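Visiting a robot open day with a nine-year-old, what do they let you do?

Asked in: Days Out and Visits
Viewed 3066 times

The Cundcombe workshop is having its open day again in August and the flyer says "see how robots learn household jobs." I've never been. I would be taking my nephew, who is nine and likes to touch things, and my father, who can't stand for long. The flyer gives a start time of 10 in the morning and not much else.

What I would like to know:

Is it a demonstration you watch from behind a rope, or can visitors try the equipment?

Is there somewhere to sit?

Last year a neighbor went to a different one, at Goresar, and said it was mostly slides. I don't want to drive an hour for slides. We'd be coming from the Borko side, so the bus is no use to us.

Edited to add: I called the number on the flyer and got a recording.

3 answers

Answer 1 (accepted, 111 votes)

I went last August and stayed from opening until a little after 1 p.m. It isn't slides. There was one short talk, ten minutes or so, and you could skip it.

The main thing is the demonstration floor. They set it up like ordinary rooms with ordinary things in them, and the staff do small jobs with hand-held grippers, one in each hand. The grippers have printed square markers on them so the software can work out where each one is. The person does the job and the recording is used later to teach an arm to do the same job. When I was there they did opening and closing a door, moving a bottle from one place to another, and folding a towel. Each job gets done many times over, with the things moved a little between tries. If your nephew expects a walking robot he will be let down, so tell him ahead of time.

Visitors can try the grippers. There was a sign-up sheet by the door and it was full by 11, so put his name down before you do anything else. You get about as long as it takes to do one job three times. They are harder to use than they look. You have no feeling in the tips, and I kept closing too early and pushing the bottle away from me. The children in my group did better than the adults. They did ask that anyone under 12 have an adult standing next to them.

Seating: there were chairs along one wall and a bench in the hallway. The chairs went fast. If your father needs one for certain, bring a folding stool. The floor is level all the way in from the parking lot, no steps.

There is a second room with a fixed arm stacking boxes. That one is behind a rope. It runs on the half hour and it is loud when the air line vents, which my own kid did not like.

Parking was free but the lot is small. We ended up on the street by the Bühler warehouse — a five-minute walk, and uphill going back.

No food inside. Water was fine.

Comments on this answer:

Thank you, this is what I needed. Does the arm run all day or does it stop for lunch?

It stopped at noon the day I was there. I don't know when it started again, we had left.

Answer 2 (4 votes)

Its good. My son liked the stickers. Go early.

Answer 3 (27 votes)

Adding to the first answer, which is mostly right, though the sign-up changed. I helped at the door for the spring open day and they now use numbered tickets. They gave out 171 and stopped. You take one ticket per person, and a ticket is good for the grippers or for the question table but not both. Your nephew should ask for a gripper ticket.

Some practical points. Long sleeves get in the way, so short sleeves or roll them up. Closed shoes. There are power cords on the floor in places, so watch your father's feet if he uses a cane. People doing the jobs are often looking down at their hands and won't see you come up beside them, so give them room to turn.

You can ask the staff questions between tries but not during one. During a try they keep quiet and keep their eyes on the work, and if somebody bumps them they have to start that one over. One of them told me they had recorded 2787 tries at that point, counting the ones that get thrown out. I asked why they keep a bad one at all, and she said some of them are useful for showing the arm what a miss looks like.

I can't speak for the talk, I was at the door for all of it.

This is the kind of work you'd be watching on the floor.

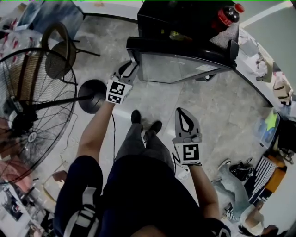 Kwok-wai Siu: The tickets were the same when I went, but they held a few back for the afternoon. If you miss out in the morning, ask again at 1. My daughter got hers that way and had a longer turn, as most of the families had gone home by then. I'd still bring the stool.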